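2 January 2026

Notebook, outcomes data – Girard cohort, second pass

Back on the graduate outcomes file after the break. The aim today was to find out why the employment rate for the Girard campus diploma stream sits so far below the Gostholm one when the two programmes share a curriculum and most of their instructors.

Starting position: 3,000 graduates on the registrar's list for both campuses, 1,380 with a usable survey response. Everyone else is either a non-response or a record where the student number doesn't match.

Matching

Reran the join with leading zeros kept. The old script was reading student numbers as integers, which dropped the zero on anyone admitted before the Fela system came in. I fixed this once already in March and the fix was never merged. It is merged now. Please don't pull from the old branch.

A few records still fail because the graduate changed their surname and the survey form has no field for a student number. Left these out for now and flagged them in column R.

Definition of "employed in field"

Gostholm coded anyone at 15 hours a week or more as employed. Girard used full-time only. Neither campus wrote this down anywhere I can find, and I only caught it by reading the raw hours against the flag. This would explain a good part of the gap. The funding agreement text says "related employment" and leaves the hours to a technical appendix, which I don't have. Need to ask the ministry contact for the current version before recoding anything.

Co-op placements are a separate mess. Zostulside takes students from both campuses, and its placements are marked as employment in one file and as study in the other.
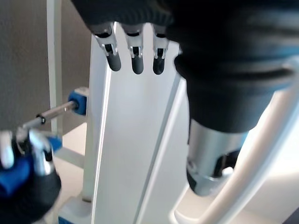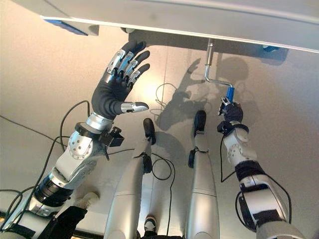 Small cells

Anything under 50 respondents is to be suppressed in the table that goes to the deans. That knocks out three of the certificate programmes completely. I tried pooling two years for those and the numbers hold up all right, but the older year used the previous questionnaire, where "related" was a yes/no and not a five-point scale. Collapsed the scale at four and above. Not happy with that cut. Try it at three as well and see how much moves.

Weighting

Not started. The response is heavier among graduates who stayed in the region, so the unweighted rate probably flatters us. Postal code at admission is in the registrar's file and could be used.

To do
– get the technical appendix
– recode hours the same way for both campuses, keep the old flag as a backup column
– settle the Zostulside placements, one way or the other
– rerun the pooled table with the cut at three
– move the suppressed rows to their own sheet so they don't get pasted into the report again

Files are in the shared folder under outcomes, second pass. The first pass folder is read-only as of this afternoon.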